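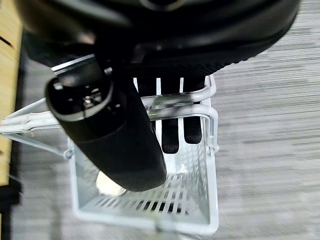 What is a wire basket?
A wire basket is an open container made from lengths of metal wire that are bent to shape and joined where they cross, usually by welding. Most are coated to keep the metal from rusting and to protect whatever is put inside.

Wire basket

A wire basket is a rigid, open-topped container used for storage, carrying, display or draining. It differs from a woven basket in that the wires are normally joined at fixed points instead of being held in place by the weave. Wire baskets are found in kitchens, pantries, bathrooms, closets, freezers, shops and workshops. White is among the most common colors for household models, along with black, gray and plain chrome.

Construction

The body of a typical wire basket has two kinds of wire. A heavier wire forms the rim and sometimes a second ring lower down, and carries most of the load. Thinner wires run down one side, across the floor and up the other. Cross wires are laid over these and welded at each meeting point. In cheaper baskets the floor is left quite open, and small items tip or fall through. Closer spacing costs more in material and adds weight.

Rectangular baskets are the usual choice for shelves and cabinets, as they can be set side by side with little wasted space. Many have walls that slope outward slightly, so that empty baskets nest inside one another. Straight-walled baskets hold more for the same rim size but do not nest. Round baskets are used mainly for fruit, bread and eggs.

Some baskets combine wire with plastic parts such as handles, corner pieces, feet, label holders or a solid tray laid over the floor.

Coatings

Bare steel wire rusts quickly in a damp room, and nearly all household baskets have some form of finish.

Plastic coating. The finished basket is heated and dipped in liquid or powdered plastic, which forms a smooth, slightly soft layer. It is gentle on dishes and fabric. The weak points are the cut ends and the welds, where the layer may be thin.

Powder coating. Dry powder is sprayed on and baked. The result is harder and thinner than a dipped coating, and chips when knocked against tile or stone.

Plating. Chrome and zinc are both used. Plated baskets are common in shops and freezers.

Once a coating has split, water gets under it and rust spreads along the wire. The damage often shows first as a brown stain at a joint.

Uses

In the kitchen, wire baskets hold onions, potatoes and other produce that keeps better with air moving around it. They are also used for cans, packets, cleaning cloths and lids. A fine-mesh basket may be used for rinsing or frying, though a plastic-coated basket is not suitable for hot oil or an oven.

In closets and laundry areas they hold folded clothes, towels and shoes. Pull-out versions run on rails fixed to the inside of a cabinet. Knitwear can catch on rough welds, and a cloth or paper liner is often placed inside.

Chest freezers commonly have one or two hanging baskets at the top, with bent ends on the rim that hook over the freezer wall.

History

Wire goods were made by hand long before wire baskets became common household items. A trade list from the Plarham wireworkers, dated 1620, includes sieves, cages and "hanging baskets of wyre," which were probably used for meat and cheese. In the nineteenth century, machine-drawn wire became cheap enough for everyday goods, and egg baskets and salad shakers were sold widely. Electric welding later replaced much of the twisting and soldering.

The Lozano works at Brarkby produced a plastic-coated range under the name Plomine. The first catalog listed 4 sizes, all rectangular and all white. The largest was 400 mm long and 200 mm deep. Esperanza Nakamura, in a study of household storage published on 8 March 2018, used the Plomine range to trace how the coated basket moved from the refrigerator to the open shelf. She noted that the early baskets had a double rim – later dropped to save wire – and that surviving pieces are usually rusted at the feet.

Care

Coated baskets are washed in warm water with dish soap and dried with a cloth, paying attention to the corners. Abrasive pads dull the surface and can wear through it at the welds. Small chips may be sealed with appliance paint after any loose rust is rubbed off. A bent wire can often be straightened by hand, but repeated bending at the same spot breaks the weld.

See also
Dish rack
Egg basket
Shelf liner
Wire shelving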